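The gripper you hold in your own hand

Three weeks at the workbench with the Toltell data kit from Cidow
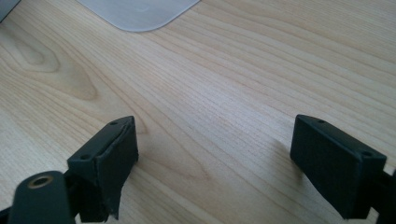 What comes in the case

The Toltell kit arrives in one gray case with foam inside, and it weighs less than I was expecting. You get the hand-held gripper, a wrist camera with its bracket, two sets of fingers, one cable, a bag of screws and a printed guide of 11 pages. The software must be downloaded. Cidow sells the kit for 340 dollars, and the fingers can be ordered alone when you need new ones.

For readers who did not follow this kind of product: you take the tool in your hand, you squeeze the handle, and you do a task the way you would do it at home. The camera records what the fingers do. Later the recordings are used to teach a robot arm which carries the same fingers. You do not need to own the arm to make the recordings, and this is the main selling point of the kit.

Setting up

I needed one evening. The bracket goes on with 4 screws, and the guide shows the order correctly, although the drawing on the second page is printed too small for my eyes. The calibration took me two attempts. In the first one I moved too quickly and the software stopped with a message that said only "try again slower". I would like to know how much slower, but the second time it passed.

The fingers are dark blocks with flat inner faces, and each one has small screw holes on the top. It is a simple design and easy to clean. On a smooth plastic cup the bare face slides a little, so many users put tape or rubber on it. A covering like this gets wrinkled and starts to peel at the edges, and then it should be changed. Cidow sells no pads of its own. I find this strange for a company that sells fingers as a spare part.

At the table

I worked mostly on a light wooden table with a strong grain, and I was worried about it. Some older kits that I tested had trouble with plain surfaces, where the tracking has nothing to hold on to. With the Toltell the lines of the wood seemed to help. On a white kitchen counter I lost the tracking more often, above all in the evening with one lamp.

In total I made 496 recordings. Most of them were small jobs: put a spoon in a cup, fold a cloth, close a box. After each one the software shows a green or a yellow mark. Yellow means that you should look at it again, and about one in ten of mine was yellow. The review window is the best part of the whole package – quick, clear, and with large buttons that I could press with my free hand.

The handle is less good. The spring is stiff, and after an hour my thumb was tired. I called Sawsan Sayegh, who trains new operators at a workshop called Pylypenko, and asked if I was doing something wrong.

"You are squeezing too hard," she told me. "Everybody does it in the first week. Close the fingers until they touch the thing, and then stop. Also take a break before you think you need it."

Her advice helped me with the cups. It did not help with the box, where you really must press.

Compared with the Traltlow

The nearest rival is the Traltlow, which I tested in April. It has a softer handle and a longer cable, and its fingers come with pads already glued on. But its software is slow, and twice it lost a full afternoon of my work. I have not lost one file with the Toltell. If your hands are small, try both before you pay.

Should you buy it?

For a school lab or a small team, I would say yes. For a person alone who is only curious, the price is still high, and you will have many recordings and no arm to try them on. Cidow told me that a lighter spring is planned, but they gave no date for it. Owners of the present model will be able to change the spring by themselves with a normal screwdriver.

Price and details were checked with the maker on 12/5/24.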